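Subject: Re: [small-rooms] bamboo tile mats - keep or ditch?

Writing fast, bus in a bit. The quoted part first so people know what I'm answering.

> Thinking of getting one of the tile mats for the bed, Lindska or
> Jikberg, whichever ships first. Two worries. Does it slide, and
> what do you do with it when you need the bed to sort clothes?
> My room has no table and the floor is out.
>
> Also my old cotton pad is shot so I need to decide soon.

OK. I've had the Lindska on my bed 4 summers. Sliding - a bit, on a smooth sheet. Less on plain cotton. I stopped caring.

Sorting clothes, I leave it on and use it as the table. Small stuff first, the black drawstring bag goes down on the tiles and gets dealt with before any shirts come near it. 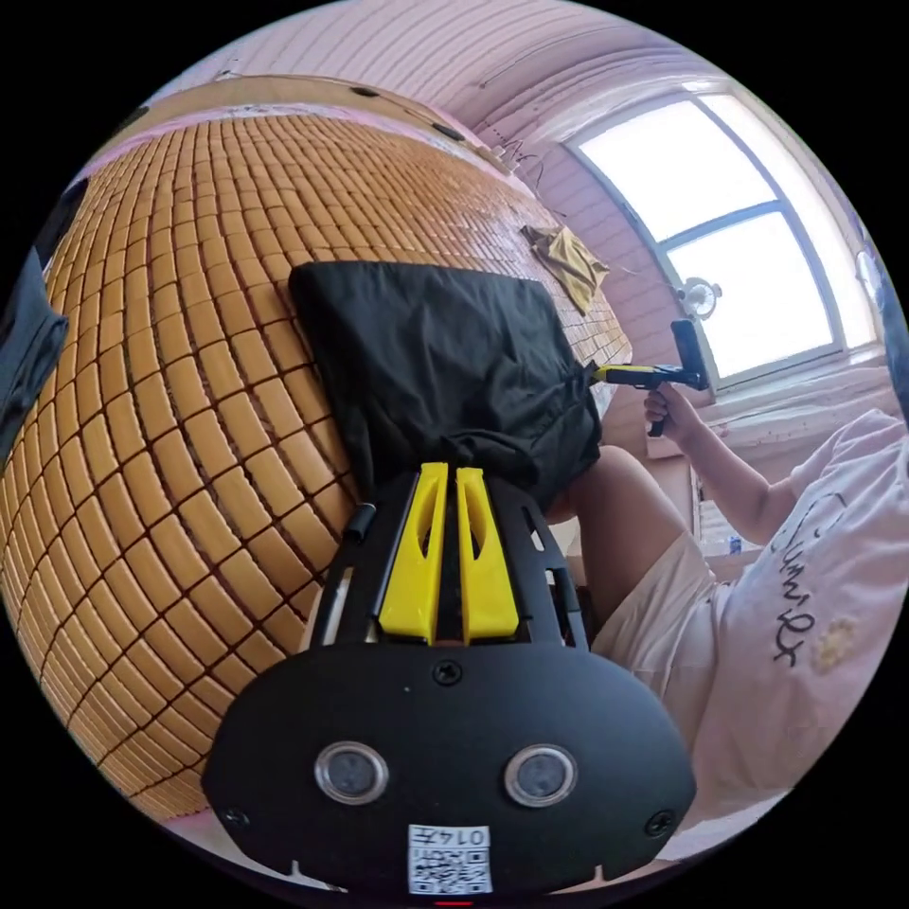
Do the tiles snag thin fabric?
Only where a cord has frayed. Run your palm across the rows before you put anything knit on there, and snip what sticks up.

Cleaning - damp cloth, along the seams, then let it air. Don't soak it. I soaked the first one (a Bralero) and the cords went slack in 2 weeks and then rows started coming off. Bralero did send a new cord but threading it took a whole evenning and I gave up halfway.

Mine sits right on the sheet, the pink one with the flowers and paisley. Sheet still needs washing as often as before, dust gets thru the gaps.
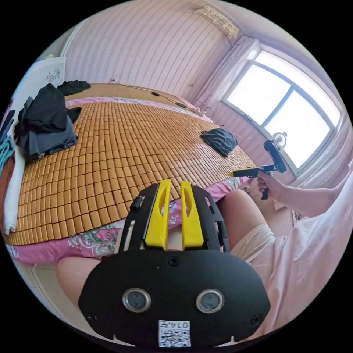 Pollock, 2025-08-21

Pasting from my notes here, same mat. Shirts today. What I do is spread the dark ones on one side and anything olive or brown on the other, heap them, then fold from the top of the heap. Takes roughly 5 minutes if I don't stop to check pockets. Tees I fold in thirds. Long sleeves I just roll, they come out fine.

Tiles are firm enough to fold against, much better than a matress. Collars lie flat without chasing them around.

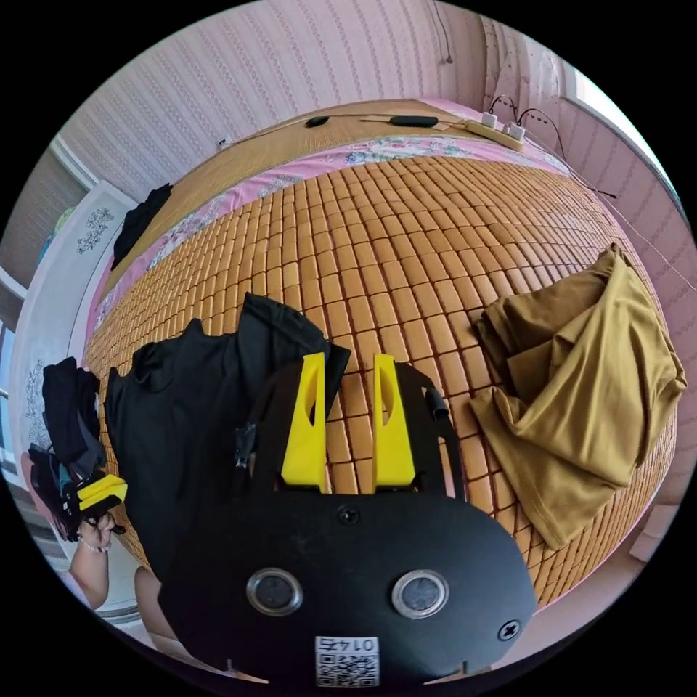

Vol. 5, no. 4

That's the list digest with the long thread on rolling the mat up for winter, if you still have it. Short version - roll along the rows, never across, tie it loose, stand it up in the closet. Mine goes away in November. An old pillowcase pulled over each end keeps the dust off.

Jikberg I can't help with, never had one. Somebody here did, wasn't it the wider size? Ask again on the list, and measure your bed first, mine is a touch short at the foot.

Gotta run, will read replies tonite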